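Skerkunora 家庭干燥食品开封后储存研究
参与者招募说明

发布单位:Esimier 包装与储存研究室
研究地区:Lendau 城区及周边乡镇
项目联系人:Davoud Moradi
申请状态:开放

一、研究内容

包装食品标签上的保质期对应的是未开封状态。开封以后,内容物的含水量、气味和质地由多种条件共同决定,包括环境相对湿度、取用频率、每次取用时袋口敞开的时间、封口方式、袋材的水蒸气透过率以及袋内剩余空间与内容物的比例。实验室可以在恒温恒湿箱中逐项控制这些条件,得到的吸湿曲线较为平滑,但与居民家中的实际情况存在偏差。家庭环境的湿度在烹饪前后变化明显,袋口压合程度因人而异,同一户家庭中不同成员的封口习惯也不一致。

Skerkunora 研究的目的,是在普通家庭条件下记录自立袋、枕式袋和侧折袋装干燥食品开封后的质量变化,并将其与储存位置、封口方式及取用行为对应起来。研究对象限于常温储存的干燥食品,如坚果、果干、谷物片、饼干、脱水蔬菜、烘烤豆类和干面制品。冷藏食品、冷冻食品、粉状婴幼儿食品、药食两用的切片以及散装称重食品不在本次研究范围内。

前期试点已取得约 2530 条有效称重记录。试点数据显示,缺失值集中出现在取用后未及时登记的情形,而称重本身的重复性可以接受。本轮研究据此简化了登记表,取消了原有的逐次主观评分,改为固定间隔评分,并增加了封口状态栏。本轮数据与试点数据采用不同的字段定义,两者不直接合并。

二、招募对象

申请人应年满十八周岁,在 Lendau 城区或周边乡镇有固定住所,并在研究期间连续居住。短期出差或探亲不影响参加,离家期间由同住成员代为记录即可;无人代记的,在登记表中标注空缺区间,返回后继续。

住所内应有一处可以长期放置样袋的干燥食品储存位置。橱柜、抽屉、开放式搁架、储藏间和操作台均可,不要求通风,也不要求避光,但位置一经登记,在单个样袋的观察周期内不应更换。确需更换的,按第六节的规定登记变更时间。

申请人应能够阅读中文说明并以中文填写登记表。登记表有纸质和电子两种形式,内容一致,申请时任选其一。研究期间可以由纸质改为电子,不接受由电子改为纸质,原因在于电子端的时间戳在转换后无法复核。

家庭规模不设限制。独居者、合租者、多代同住家庭都可以申请。合租住所以储存位置为单位登记,同一套住房内如有相互独立的储存位置,可以分别申请,但称重设备须各自领用,不得共用。

研究室希望在样本中覆盖不同的建筑类型和采暖方式。底层、半地下层、临水住宅以及使用室内晾衣的家庭,目前申请数量偏少,符合条件者将优先安排。

三、不予纳入的情形

同住成员中有人对坚果、麸质、芝麻、大豆或亚硫酸盐有严重过敏史的,不纳入发放样袋的组别,可以申请仅使用自购食品的组别。

住所正在进行或计划在研究期间进行装修、防水施工、墙体干燥处理的,不予纳入。施工期间的湿度波动超出分析模型的适用范围。

储存位置紧邻灶具、烤箱、洗碗机排汽口或供暖立管的,需在申请表中如实填写。此类位置并非一律排除,由研究室根据现场温湿度记录决定是否纳入。

受雇于食品包装生产、薄膜复合或封口设备企业的人员,以及其同住成员,请勿申请。

近期参加过本研究室其他储存类研究、且仍处于观察周期内的家庭,须待该周期结束后再行申请。

四、时间安排

本轮研究于二月开始发放设备,完整参与期为 5 个月。参与期由适应阶段和正式记录阶段组成。适应阶段用于熟悉称重和登记流程,所得数据不进入主分析,但会用于计算每户的称重重复性。正式记录阶段的起始时间以研究室的书面通知为准,不以参与者自行开封样袋的时间为准。

每户在同一时间观察 2 个样袋:一个由研究室发放,一个由参与者自购。发放样袋的品种、批次和灌装量在各户之间保持一致,自购样袋由参与者按平时的购买习惯选择。两者放在同一储存位置,彼此不得叠压。

单个样袋的观察周期自首次开封起,至内容物取尽、参与者主动丢弃或达到通知书所列上限为止,以先到者为准。周期结束后,研究室补发下一个样袋,自购样袋由参与者自行补充。补充的自购样袋可以与上一个不同品种。

固定称重安排在早晨或晚间,参与者任选一个时段,并在整个参与期内保持不变。选择早晨的,应在早餐准备之前完成;选择晚间的,应在厨房用水和烹饪活动结束之后完成。取用前后的称重不受时段限制。

五、参与者的工作

5.1 设备接收

设备箱内有电子秤、校验砝码、温湿度记录仪、标签贴纸、登记表和回收袋。收到后请对照箱内清单核对,并在领用单上签字。电子秤在运输后应静置至室温再通电。首次使用前以砝码校验,读数超出清单所列允差的,不要自行调整,联系研究室更换。

电子秤应放在水平、稳定的台面上。厨房操作台、餐桌和书桌均可。玻璃台面如有晃动,不宜使用。秤盘上方不应有空调出风口或风扇气流。称量时手不接触秤盘,待读数稳定标志出现后再登记。

5.2 样袋登记

登记以整袋为单位,开封之前完成。登记项目有品名、净含量、袋型、袋口形式、是否带拉链、是否有透明窗、初始毛重以及包装外观。
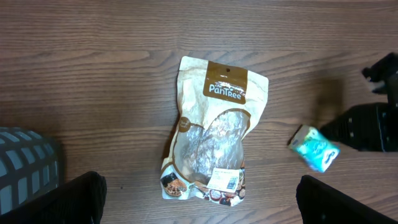

袋型按充填后的结构判断,不按陈列方式判断。底部有折边、充填后能够自行站立的,登记为自立袋;三边或四边热封、无底折的,登记为平袋;背部有中缝的,登记为枕式袋。判断时将样袋平放,先看底部,再看封口线。印有牌名的标签面板往往占去正面上部的一部分,例如木桌上平放的这只 The PanTree 袋,右上方为深褐色面板,靠近面板顶部有一个小挂孔,面板下方是带褐色弧形边线的大面积透明窗。这类样袋在“透明窗”一栏填“有”,在“挂孔”一栏填“有”,挂孔不计为包装破损。编号贴纸应贴在不透明部位,避开透明窗、封口线和挂孔。上缘轻微起皱属于常见外观,登记为“上缘不平整”即可,不需测量。

自购样袋的包装材料不要求参与者辨别。袋身有触感涂层、纸质外观或金属光泽的,在外观栏中照所见填写,不推断内层材料。材料鉴别由研究室在样袋回收后统一进行。外观呈纸质的袋子可能含有塑料或镀层内膜,凭外观无法确定其阻隔性能,因此不得以“纸袋”代替袋型。

5.3 开封

开封方式影响后续的封口效果,应如实登记。沿易撕口撕开、用剪刀剪开、从封口线处拉开,三种方式分别对应登记表中的不同选项。撕口偏斜并越过拉链的,应另行标注,该样袋仍可继续观察,但封口方式只能登记为折叠、夹持或转移,不能登记为拉链封合。

剪下或撕下的袋口边条不要丢弃,放入小号回收袋,与样袋编号一致。称重时边条不放回秤盘。初始毛重在开封前称取,开封后立即再称一次,两次之差即为边条及残屑的质量,由研究室计算,参与者不需填写差值。

干燥剂或脱氧剂包如原本在袋内,应保留在袋内。参与者平时习惯取出的,可以取出,但需登记取出时间并将其装入回收袋。不要额外放入其他来源的干燥剂。

5.4 取用记录

每次取用包括取用前称重、取用、封口、取用后称重。登记取用时间、前后读数和封口方式。同一餐次内连续多次取用,且其间未封口的,按一次登记。倒出后又将部分内容物放回袋中的,应在备注栏中标明“有回倒”。回倒会引入手部水分或餐具水分,此类记录在分析时单独归类。

袋口敞开时间不需计时。登记表提供“立即封口”“用餐期间敞开”“敞开后忘记封口”三个选项。选择最后一项并不影响参与资格,也不影响补贴。研究需要反映真实的使用情况,参与者不应为了配合研究而改变原有习惯。

5.5 封口方式

拉链封合应自一端压至另一端。登记时只需注明使用了拉链,不要求检查是否完全咬合。折叠封口登记折叠方向。使用夹子的,登记夹子类型和夹持位置。使用橡皮筋的,注明是否先行折叠。将内容物转移到罐、盒或其他袋中的,原袋观察终止,容器另行编号,按容器观察流程继续。

同一样袋允许在观察周期内更换封口方式,逐次登记即可。 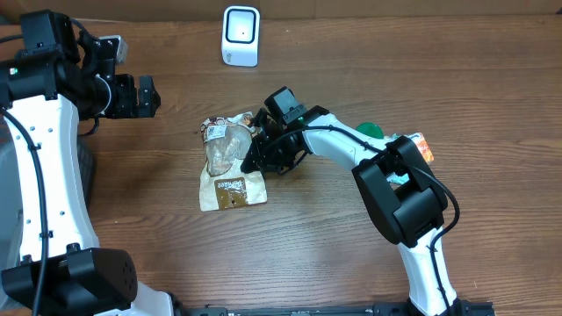
Wanting Shen 在试点结束后的反馈中写道,袋子越取越空,袋身变软起皱,挤出空气以后折口的位置每次都不一样,她不确定这种情况该算同一种封口方式还是算更换,后来一律填了“折叠”,备注栏空着,现在回想起来应当注明是否排气。

研究室采纳了这一意见。本轮登记表在“折叠”之下增设“已排气”“未排气”“不确定”三个子项。折口位置的变化不视为更换封口方式,不需另行备注。排气动作只登记有无,不登记力度。对于皱缩程度,参与者不作评价。样袋回收后由研究室在标准光源下检查折痕和针孔,并据此判断是否需要剔除相应时段的质量数据。

5.6 固定间隔评分

按通知书所列日程,对内容物的脆度、气味和表面状态各作一次评分。评分采用登记表所附的文字锚点,不采用百分制。评分应由同一名家庭成员完成,评分前不要饮用咖啡或食用辛辣食物。评分者因感冒等原因嗅觉受影响的,该次气味评分留空,其余两项照常填写。

评分所用的内容物计入取用量,须有前后称重记录。

发现霉变、虫害、油哈味或其他异常时,停止取用和评分,不要品尝确认,按第七节处理。

5.7 温湿度记录

温湿度记录仪应放在样袋旁边,探头朝外,不被包装遮挡。不要放入样袋内部,不要贴附在柜门或柜壁上。记录仪自动存储数据,参与者不需读数。电量指示低于标记线时更换电池,更换前后各按一次标记键。

储存位置为封闭橱柜的,柜门开合不需登记。记录仪的采样间隔足以反映柜门长时间敞开造成的变化,短时开合的影响在分析中按噪声处理。

六、变更与缺失

储存位置变更、评分人变更、登记形式变更,均应在变更当日登记,并注明前后状态。未及时登记的,可以事后补记,但须标明“补记”,不得倒填时间。

漏称一次取用前读数的,以该次取用后读数为准,前读数留空。漏称取用后读数的,不要用估计值填补。漏记整次取用的,在发现时登记当前读数,并在备注栏注明“其间有未登记取用”。分析模型能够处理缺失,不能识别虚构的数值。

电子秤摔落、进水或读数漂移的,立即停止使用,联系研究室。更换期间可以继续取用,样袋不终止观察,相应区间按缺失处理。不要改用自家厨房秤,两种秤的分度值和零点特性不同,换算后仍会引入系统误差。

样袋被家中宠物咬破或意外跌落破裂的,停止食用其内容物,拍照留存后装入回收袋。破裂样袋的观察周期于破裂时终止,不影响另一样袋。

七、食品安全与风险

参与研究所涉及的风险与日常储存和食用包装食品相当。发放样袋均在标注保质期内,并附有配料表和过敏原信息。同住成员食用前应自行阅读。本研究不要求任何人食用其平时不吃的食品,也不要求在感官异常的情况下继续食用。

研究室不以“吃完”为目标。参与者认为某样袋不宜继续食用的,可以随时终止该样袋的观察,在登记表中选择终止原因即可。终止原因包括口感变化、气味变化、外观异常、不喜欢该品种、遗忘过久以及其他。

出现霉变、虫害或不明异味时,将样袋连同内容物装入双层回收袋,扎紧,置于远离其他食品的位置,并在当日通知研究室。研究室安排上门回收。同一储存位置的另一样袋是否继续观察,由研究室在查看照片后答复。

电子秤和记录仪使用低压电池,不接市电。校验砝码体积较小,有幼儿的家庭应妥善收存。

八、补贴与费用

完成全部参与期并归还设备的家庭,领取参与补贴 2,105 元。补贴在设备验收后一次支付至申请人登记的账户。

中途退出的,按已完成的记录阶段折算。适应阶段内退出的,不计发补贴,但自购样袋的费用可以凭小票报销。因搬迁、住院、照护家人等原因退出的,折算时不扣减当期。

自购样袋的费用包含在补贴之内,不另行报销,前款所列情形除外。参与者应按平时的消费水平选购,不需为研究购买价格较高的品种。设备寄送、上门回收和电池更换的费用由研究室承担。

电子秤和记录仪正常磨损不需赔偿。遗失的,须填写说明,研究室视情况决定是否补发。补发后再次遗失的,终止参与,补贴折算至第二次遗失登记之日。

补贴不与数据结果挂钩。样袋吸湿快慢、取用频率高低、评分高低均不影响金额。登记完整率低于通知书所列标准的,研究室先与参与者沟通,沟通后仍无法改善的,按中途退出处理。

九、数据处理与隐私

研究收集的住址、联系方式和账户信息与称重数据分开存放。分析人员只接触住户编号,不接触姓名和住址。建筑类型、楼层区间和采暖方式以分类变量形式进入分析,不保留门牌。

参与者上传的照片仅用于核对包装状态。拍摄时请使样袋占据画面主要部分,避免拍入证件、信件、药品标签和家庭成员面部。照片中出现上述内容的,研究室在入库前裁切或退回重拍。包装破损照片可能用于内部培训,不用于广告。

参与者可以在参与期内及参与期结束后申请查阅本户数据。要求删除的,应在数据汇总之前提出。汇总后的数据不含可识别信息,无法逐户剔除。

研究结果以汇总形式发布,不评价具体品牌的优劣。自购样袋的牌名仅作为区分包装规格的辅助字段,在公开数据中以代码替换。任何企业不因其产品被参与者选购而获得本户数据。

十、遴选程序

收到申请后,研究室先作资格审查,再按建筑类型、楼层、采暖方式和家庭规模分层,在各层内随机抽取。提交先后不影响入选机会。未被抽中的申请列入候补,如有退出,从同一层内补充。

入选者将接到电话访谈。访谈内容包括储存位置的具体情况、常用封口方式、日常购买干燥食品的种类以及同住成员的过敏史。访谈中不询问收入和职业职级。访谈后寄送知情同意书,签署并寄回后方可领取设备。

领取设备时,参与者需到 Lendau 站点完成一次操作讲解,由 Cai 负责演示校验、称重和登记。行动不便者可以申请上门讲解。讲解时使用练习用样袋,练习用样袋不作食用,讲解后留在站点。

多人家庭中,建议主要取用者和登记人都参加讲解。仅登记人参加的,应在回家后向其他成员说明取用前后称重的要求。

十一、常见问题

家里习惯把零食倒进罐子里,还能参加吗?
可以。自购样袋按容器观察流程登记。发放样袋应先在原袋内保存,直至适应阶段结束,之后是否转移由参与者决定。

同一袋食品放了很久没有动,是否需要称重?
需要。固定称重与取用无关。未取用的样袋能够反映封口状态下的水分变化,对分析的价值不低于频繁取用的样袋。

拉链坏了怎么办?
登记损坏时间,改用其他封口方式,继续观察。不要用胶带修复拉链。使用胶带封口的,登记为“其他”,并注明是否每次更换新胶带,胶带本身的质量会进入读数。

夹子要不要放在秤上一起称?
不要。称重时取下夹子和橡皮筋。固定夹具取下后袋口会自行展开的,不需刻意压平,读数稳定后登记即可。

称重时袋子站不住,倒在秤盘上会不会有影响?
不影响。应保证样袋全部落在秤盘范围内,不触及台面和显示窗。内容物较少的自立袋可以平放称重。带有碎屑的,留意不要从敞开的袋口漏出。

可以把样袋放进冰箱吗?
发放样袋不可以。自购样袋如平时就放入冰箱,请另选一种常温储存的品种。

家中使用除湿机或加湿器是否有影响?
不影响参加资格。在申请表中注明设备位置和使用季节。研究期间按平时习惯使用,不需为研究开启或关闭。

孩子取用时没有称重,怎么登记?
按第六节“未登记取用”处理。此类情况较为常见,不需向研究室说明原因。

能否知道自家食品吸湿的结果?
参与期结束后,研究室向每户寄送一份本户曲线图,附各样袋的封口方式和储存位置的平均湿度。曲线图不作为判断食品能否食用的依据。

十二、申请方法

申请表可在 Lendau 站点索取,也可以通过 Esimier 研究室网页下载。填写后投递至站点信箱,或以附件形式通过网页提交。手写表格请使用深色墨水,字迹应清晰可辨。

申请表包括以下内容:

申请人姓名、联系电话、方便接听的时段
住所所在区域、建筑类型、楼层区间
采暖方式,是否使用室内晾衣、除湿或加湿设备
同住成员人数及年龄段
同住成员过敏史
拟登记的储存位置,开放或封闭,与灶具的相对位置
常购干燥食品种类,常用封口方式
登记形式,纸质或电子
固定称重时段,早晨或晚间
研究期间预计离家的区间,有无代记人
是否曾参加本研究室其他研究
申请组别,发放与自购并行组,或仅自购组

申请表不要求附照片。储存位置不便用文字说明的,可以附简图,标出柜体、灶具、水槽和窗的相对关系,不需按比例绘制。

填写不完整的申请,研究室将以电话补询一次。补询未接通的,保留申请,不进入本轮抽取。信息有误需要更正的,重新提交完整表格,并在首页注明“更正”。以最后收到的版本为准。

对研究方案、补贴折算或知情同意书有疑问的,请联系 Davoud Moradi。对设备使用有疑问的,请联系 Lendau 站点。站点在上午和下午开放,午间不接待。来访前请先致电预约,站点操作间面积有限,讲解进行期间不便接待咨询。

十三、其他

参与本研究属自愿行为。参与者可以在任何时候退出,不需说明理由。退出后应在通知书所列期限内归还电子秤、砝码和记录仪,已装入回收袋的样袋一并交回。未开封的发放样袋可以留用,也可以交回。

研究室有权因设备供应、批次变更或天气原因调整样袋发放日程,调整以书面形式通知。发放样袋的品种如因停产更换,更换前后的样袋使用不同编号前缀,参与者照贴纸登记即可。

本说明与知情同意书表述不一致的,以知情同意书为准。

Esimier 包装与储存研究室
Skerkunora 项目组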